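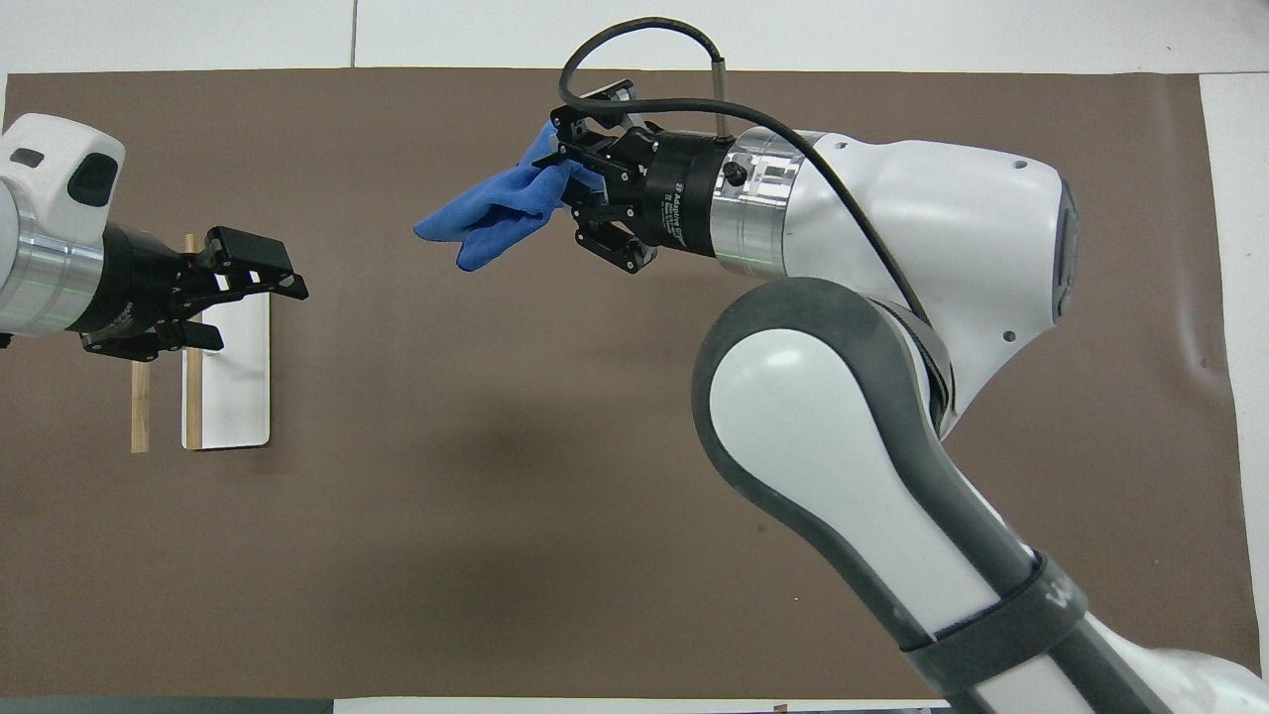 White board and two wooden sticks on the brown mat.

Looking after cutting boards

Most boards are ruined at the sink. A wooden board left standing in dishwater swells along the glue lines, and once it has dried out unevenly it will rock on the bench forever. Wash it with hot water and a drop of detergent, do both faces even if you only used one, and stand it on its long edge to dry. Don't lay it flat on the draining tray overnight.

Plastic boards can go in the dishwasher, but keep them on the bottom rack and away from the heating element. A warped one sometimes comes good if you pour hot water over it in the sink, lay it on a flat bench and weigh it down with a heavy pot until it cools.

Stains
Beetroot and turmeric are the usual culprits. Make a paste of bicarb and water, spread it over the mark, leave it for 10 minutes and scrub with a stiff brush. Half a lemon and coarse salt works better on timber. Turmeric on white plastic fades if you leave the board in full sun for an afternoon.

Smells
Keep one board for onion and garlic and mark the edge with a paint pen. If it's too late for that, rub the surface with white vinegar, wait and rinse.

Oiling
Food-grade mineral oil, warmed slightly, wiped on with an old cotton rag. Olive oil goes rancid, so leave it in the pantry. A new board wants three coats, a day apart. After that, do it whenever the surface looks grey — every month or so in a dry winter, less often in summer.

Stopping the slip
A damp tea towel folded flat under the board will hold it. Rubber shelf liner is better and can be cut to size with kitchen scissors.

When to throw it out
Plastic boards with deep grooves that catch a fingernail should go. Timber can be sanded: start with 80 grit, finish with 240, wipe off the dust and oil it again. A board with a split right through isn't worth gluing. Cut it down for a trivet.

Rezaul Kodikara wrote in to ask about bamboo. Treat it the same as timber, but go easy with the sandpaper.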